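Ticket: Kitchen tap, handle loose and dripping
Site: Damgaard, upstairs kitchen
Opened by: Melahat Coşkun
Assigned to: Ha-rang Kwak
Priority: Normal
Status: Waiting on parts

Melahat Coşkun, Sunday
Tap in the upstairs kitchen drips when it's shut off. The handle also has some play in it and you have to push it back past where it used to stop. It's the dark bronze one. I've put a bowl under it for now. Started in January but it was only the odd drip then.

Ha-rang Kwak
Is it dripping from the end of the spout or from under the handle? And is the cupboard below dry?

Melahat Coşkun
End of the spout. Cupboard is dry, I ran a paper towel along both hoses.

Ha-rang Kwak
OK, that's most likely the cartridge. Please don't force the handle, the stop can break off inside. Turn off the isolating valves under the sink at night if the noise is a bother.

Work log

1. Shut both isolating valves. The cold one was stiff and took a few goes. Opened the tap to drain the line.

2. Checked the handle. Grub screw was loose, nipped it up. Play is gone but the drip came back as soon as the water was on again.

3. Tried the spare cartridge from the Latero box. Wrong size, it's 4 mm too wide for the body. Put the old one back.

4. Undid the hoses and the nut and took the whole tap off the sink. Cleaned scale out of the aerator while I had it out. Capped both valves. Kitchen has no tap until this is sorted, so use the laundry.

5. Laid the tap on its side on wood to look at the collar and lever. The collar is slightly wider than the pipe and the lever comes out of it at the side, with a flared round cap on the end. The finish on the pipe is nearly black and the catalogue lists two bronzes. 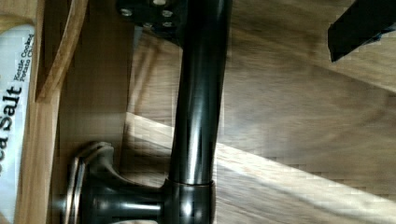 6. Sent the details to Recep. He says the darker bronze. Cartridge on order from Flistevgate, seal kit added.

Kanchan Semwal
Approved up to 200 for parts. If it comes in over that, come back to me before ordering. A new tap is a separate request.

Melahat Coşkun
Any idea when? We've got people in for lunch at the end of the week.

Ha-rang Kwak
Supplier hasn't given a date. I'll chase them tomorrow morning and update the ticket.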